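Notes for the talk, paper strips and what to do with them
Karim Lamrani, 21/06/2021

Start without slides. Hand out one strip to each person as they sit down, so they have something in their hands while I talk. Don't explain the strip yet.

Opening

Thank the Nonberg library for the room. Say who I am: I run the paper bench at Onar, I teach the evening class there, and I have been cutting and folding paper for 16 years. Before that I worked in a print shop, and most of what I know about grain I learned from the offcuts bin.

Then the question. Who has made a paper chain? Wait for hands. Who has made one that stayed up for a whole party? Fewer hands, usually. Most of the talk follows from that gap, so don't rush this bit.

Why strips

A strip is the simplest piece of paper you can work with. It has a length, a width and two ends. You can loop it, weave it, fold it back on itself, roll it tight or twist it once and glue it. Lanterns, stars, baskets, quilling and bookmarks all begin with the same cut.

Mention the wall piece at Alaoui. It used 800 strips, all one width, and took up one side of the stairwell. If anyone asks how long it took, tell them the cutting went fast and the gluing was slow. Don't go into the story about the ladder. It runs long and I've told it here before.

Choosing the paper

Plain colored copy paper is fine for practice. Construction paper is softer and cracks at the fold, so keep it for loops. For weaving I like something a little heavier. The stock I use most comes from Zarano and is 145 grams to the square meter. Pass the sample around. Ask for it back at the end, because last time it went home with someone.

Matte is easier than glossy. Glue holds better on it and your fingers don't slide.

Grain. Everybody has torn a newspaper and seen it go straight one way and ragged the other. Do the tear here, both directions, held up high so the back row can see. Then say: cut your strips with the grain for long straight pieces, and across it if you want a strip to stay stiff when it stands on edge. For tight curls you want the bend to run parallel to the grain, so those strips get cut across it too. People mix this up. Repeat it once, slowly, then move on.

Cutting

Show the metal ruler and the knife first, then the trimmer. I prefer the knife. Ruler flat, fingers back from the edge, three light passes instead of one heavy one. Change the blade more often than you think you need to. A dull blade drags and leaves a furry side that shows up badly on light colors.

Square off the short ends as well. A crooked end means a crooked loop, and a crooked loop pulls the next one out of line. In a chain of 29 loops you can see it from across the room.

Mark widths on both sides of the sheet before you cut. If you mark only one side and trust the ruler, the strip gets wider as it goes. I still catch myself doing this when I'm tired.

(Pause for questions on cutting. There is always one about scissors. Answer: yes, for short strips, and turn the paper toward the blades.)

Placing and holding

Move to the table now and put the next slide up.

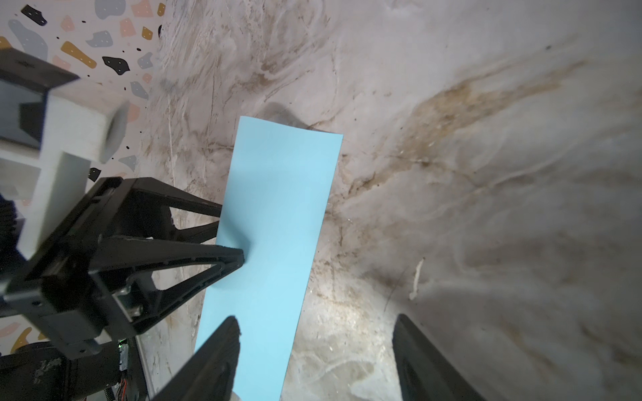 Most trouble with strips starts before the first fold, when the paper shifts and the person working on it doesn't notice. Get into the habit of placing the strip, holding it, and only then working on it. You don't have to line it up with the table either - the light blue one on the slide lies on a diagonal, and the hold is from the side, a pointed tip pressing on the left part of the strip. A small point of pressure is enough for a light piece of paper. If you lay your whole palm across it, you cover up the part you are trying to see and you warm the paper, which makes some stocks curl.

Have them try it with their own strips. One finger on the paper, other hand free. Ask them to bring the loose end over without letting the held part move. Give them a minute. Walk around and look.

Things to watch for while walking around:
Pressing so hard that the strip dents. The mark shows later when the light is low.
Holding right at the end, so that the rest swings.
Reaching across their own arm. Tell them to turn the strip, or move their chair.

First fold and first loop

Fold end to end and match the corners before you crease. Crease from the middle out to each side. Use a bone folder if there is one on your table, or the back of a spoon.

For the loop, overlap the ends by the width of a finger. Glue stick on the inside end only. Press and count to ten. People let go at four.

If the glue shows, you used too much. Let it dry and scrape it with a fingernail - it mostly comes off.

Weaving, if there is time

Lay one set of strips side by side, tape the top ends down, and bring the second set through, over and under. Push each row up snug before starting the next. Skip this section if we started late. The handout covers it, and the drawings there are better than what I can do on the flip chart.

Closing

Remind them the Onar class runs through June and that the sign-up sheet is by the door. Bring a ruler and a knife if you have your own. There are six knives to share.

Collect the blades before anyone leaves. Get the Zarano sample back.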